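Stamp pad

A stamp pad, also called an ink pad, is a flat piece of absorbent material filled with ink and kept in a shallow case with a lid. It is used together with rubber stamps, which take a thin layer of ink from the pad and leave it on paper. Stamp pads are found in offices, post rooms, schools and homes. The small colored stamps that are sold for children are usually used with the same kind of pad as the stamps in an office.

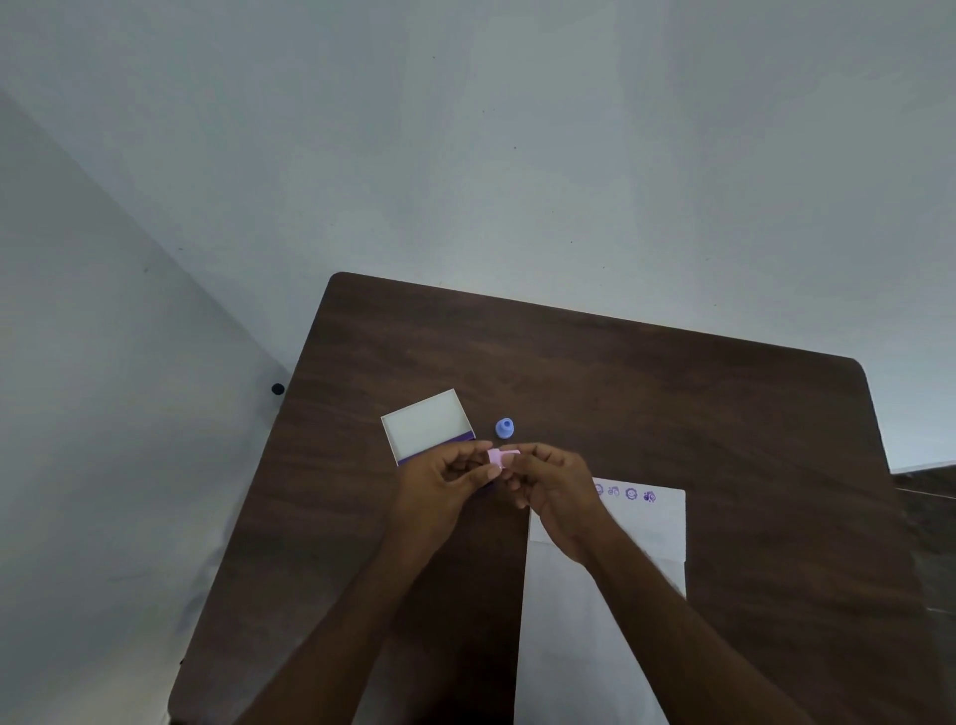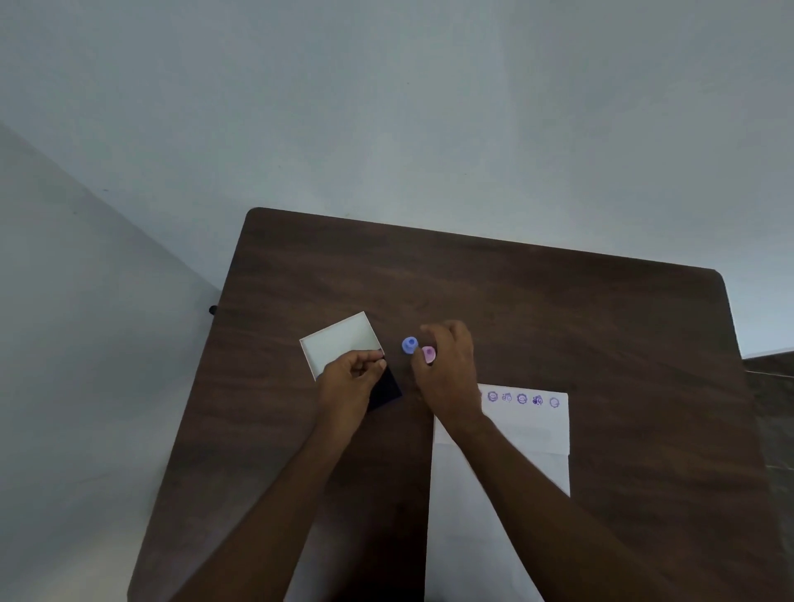
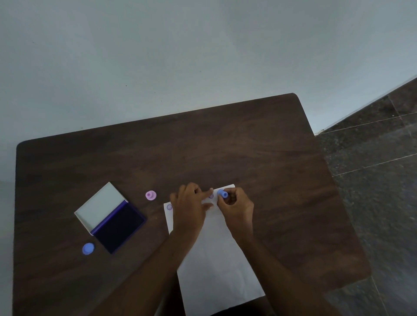
Small stamps and an ink pad on a wooden table.

Construction

Most pads have three parts: the case, the cushion and the cover cloth. The case is made of metal or plastic. Its lid is normally joined to the base by a hinge on one of the long sides, but there are also cases where the lid comes off completely. The cushion lies in the base and holds the supply of ink. In older pads it was felt; in newer ones it is often foam. A fine cloth, stretched over the cushion, lets the ink come through evenly and gives a smooth surface for the stamp.

The cushion can stand a little higher than the rim of the case. This is called a raised pad. It has the advantage that a stamp wider than the case can also be inked, by turning the stamp upside down and touching it with the pad. When the cushion lies lower than the rim, the pad is protected better in a drawer, but only stamps smaller than the opening can be used with it.

Inks

The ink in a common office pad is based on water, with a dye and a small quantity of glycerin. The glycerin keeps the ink from drying in the pad. On paper the liquid goes into the fibers, and the print becomes dry to the touch in a short time. Violet was for many years the usual color in offices of several countries, together with black, blue and red. Violet dyes were cheap and strong, and a violet print was easy to distinguish from black typing.

Pigment inks contain fine solid particles. They stay longer on the surface and dry more slowly, and the colors keep better in daylight. Oil-based inks are used with metal stamps, for example numbering machines, and should not be put on ordinary rubber, which can swell. For children there are washable inks, although some of them still leave marks on cloth and on unpainted wood.

Use

The stamp is pressed lightly on the pad, several times if the design is large, and then put straight down on the paper without rocking. Too much pressure on the pad brings ink to the edges of the rubber, and the print gets an unwanted border. A few sheets of paper under the work make the surface softer and help with uneven stamps. Between two colors the stamp is cleaned with a damp cloth.

Children's stamps often show faces, vehicles or animals, and many have a cap or a handle in a different color for each design — this makes it easier to find the right one without looking at the rubber. A common first exercise is to print a row in which two designs take turns. Teachers use it for introducing patterns, and also for training the grip of the fingers.

Storage and refilling

A pad should be closed after use and kept flat. If it is stored on its side, the ink moves slowly to the lower edge and one half of the pad prints weakly. A pad which has become pale can be refilled with a few drops of the same type of ink, spread over the cloth and left with the lid closed until the next day. Mixing water-based and oil-based ink spoils the cushion, and it then has to be replaced.

Self-inking stamps

In a self-inking stamp the pad is built into the body and the rubber turns over when the handle is pushed down. These models have replaced the separate pad in many offices. The separate pad remains common for hand-cut stamps, for craft work and for children's sets, where several stamps share one pad.

See also

Rubber stamp
Numbering machine
Block printing
Blotting paper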